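Trusting the timestamps less

7th June

I spent most of this week on the part of the pipeline that is supposed to be finished.

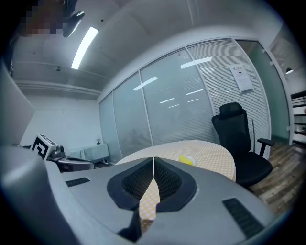 The claim I keep hearing, in talks and in readmes, is that once you have handheld gripper recordings the rest is a matter of scale. Record more, train bigger, go home. I have 2,086 recordings on disk from the Taltach setup and I would not train on them as they stand, because I don't believe the poses.

To be fair to Taltach (the tracking library we use, for anyone who hasn't had to read my earlier complaints), its output looks lovely. Smooth curves, no gaps, a confidence value that sits near the top of its range and stays there. That last bit is what made me suspicious. We work in a room full of glass partitions, with ceiling lights reflecting off the panels, and a visual tracker that is never in doubt in a place like that is hiding something from me. A reflection moves when you move. It has corners. It makes a perfectly good feature right up to the point where it drags your estimate off to one side.

So I did the boring thing and wrote a checker. It takes the fiducial detections whenever a marker is in view, works out a camera pose from those alone, and compares it with what Taltach reported for the same timestamp. No learning, no filter, a page and a half of Python.

The first version said everything was broken. It was my bug, a transform applied the wrong way round, and I lost an afternoon to it. I mention this for the people who tell me calibration is a solved problem. The math is solved. Remembering which way "camera to tool" points in three different codebases is something else.

The second version was more interesting. For most recordings the two poses agree well enough that I'd be happy to use either. Then there is a group where they agree at the start, slide apart while the tool is turning, and come back together later. The confidence value says nothing during any of this. If you only check the start and end of a recording, as the Hernis import script does, you will pass every one of them.

I pulled 50 of the bad ones and replayed them slowly. Almost all had a fast rotation with a lot of glass in view. That fits my theory about reflections, so naturally I distrust it. It also fits a plain timing problem: if the image clock and the motion sensor clock are off by a little, you only notice when you turn quickly. Those two explanations call for completely different fixes, and I have read too many posts where the author picks the one they already liked.

What I've tried so far:

Shifting the sensor stream by a constant offset and running the tracker again. It helps on some recordings and makes others worse, so if there is an offset it isn't constant.

Masking the upper part of the image, where the lights tend to be. It helps a bit. It also throws away a lot of good features, and on two recordings the tracker lost itself completely.

Turning off loop closure. No difference worth reporting.

Someone will suggest Charbonneau, the new learned tracker. I did run it. The curves are even smoother and the disagreement with the markers is still there, in mostly the same places. It also needs a graphics card I have to share. I'm not against it, I'd just like to see one evaluation that wasn't done in a textured office with the blinds down and the camera moving at a walking pace.

For now the checker runs before anything gets into the training set, and a recording that drifts past the threshold goes into a separate folder. I picked the threshold by eye. It's a bad way to pick a threshold and I'll want a better one before October, when the policy people expect a frozen dataset.

Next on the list is a proper clock test: tool held against a fixed stop, sharp twist, hold, sharp twist back, with a marker in view the whole time. If the lag changes between twists, I'll go and bother whoever wrote the driver. If it doesn't, I'm back to the glass, and I'll hang a sheet over it and run the same motions again.

The script is in the tools folder of the repo if you want it. The config expects meters, and it will not warn you if you give it millimeters.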